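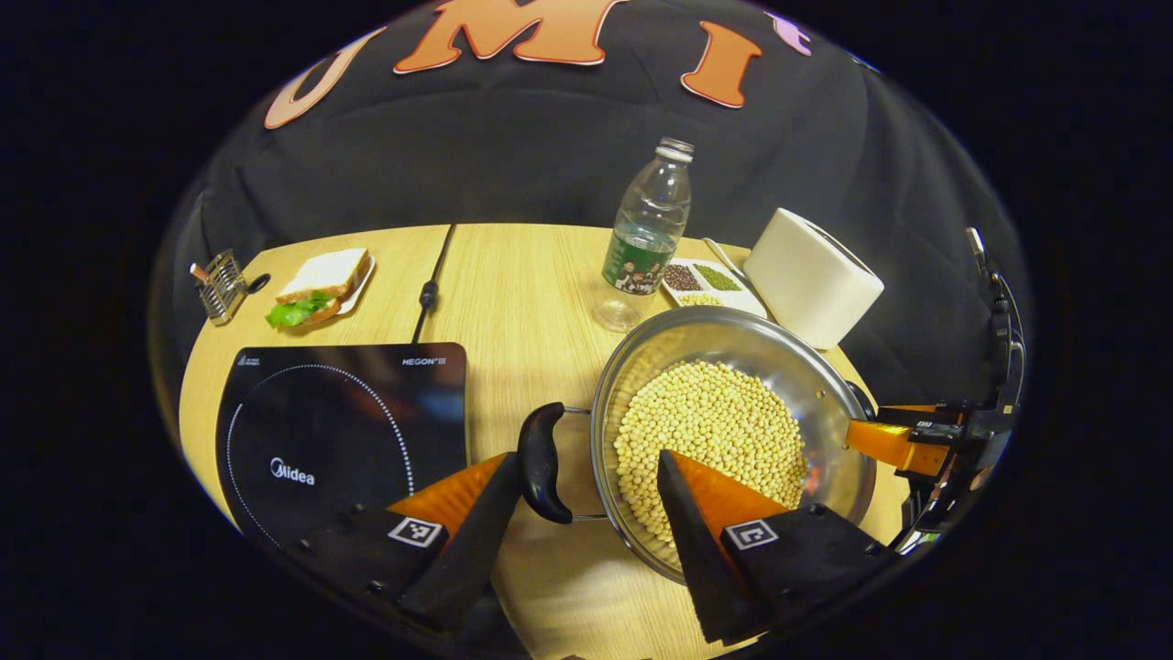

Soya milk, attempt number 3

01/12/2020

So I've been making my own soya milk since March, and a few of you asked how it was going after I moaned about it in my last post. The short version is that I'm hooked, and my blender may never forgive me.

It started when the little shop in Foswood stopped stocking the plain unsweetened kind I like. The nearest place that still had it was over in Jarkbridge, and I wasn't going to sit on a bus for a carton of milk (I did do it twice, mind). Then I found a big bag of dried beans at the back of the cupboard and thought, well, how hard can it be?

Quite hard the first time! I soaked the beans for an hour or so, got impatient and ended up with something like wet sand. The second lot boiled over while I was on the phone and I was scrubbing the hob until bedtime. If you've never cleaned up burnt soya milk, it sets like glue.

These days I soak them for 14 hours, which in practice means putting them in water after tea and forgetting about them until the next morning. Give them plenty of room because they swell up a lot.

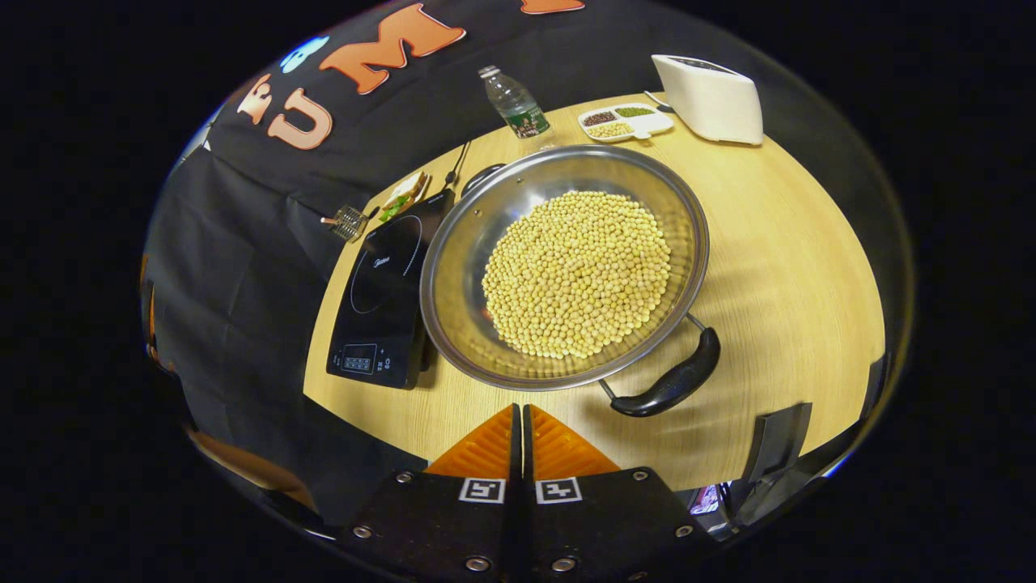 After that it's a good rinse, then into the blender with fresh water in small batches, and then the squeezing. I use an old cotton pillowcase, washed to death, and it does a better job than the proper nut milk bag I sent off for. My wrists complain a bit. Then you simmer the milk gently for a good while and keep stirring - it does need a proper cook, raw soya isn't good for you and it tastes of grass anyway.

I add a pinch of salt and sometimes a date. It keeps in the fridge for 3 days and it splits in very hot coffee, so let your cup cool a little first. In tea it's lovely.

The pulp goes into everything. I've had it in porridge, in flapjacks and in some veggie burgers that fell apart in the pan but tasted great with brown sauce. If you've got a burger recipe that holds together, please leave it in the comments!

Next I want to have a go at tofu. I've got the muslin and I've got the lemons, so I'm only short of a free afternoon.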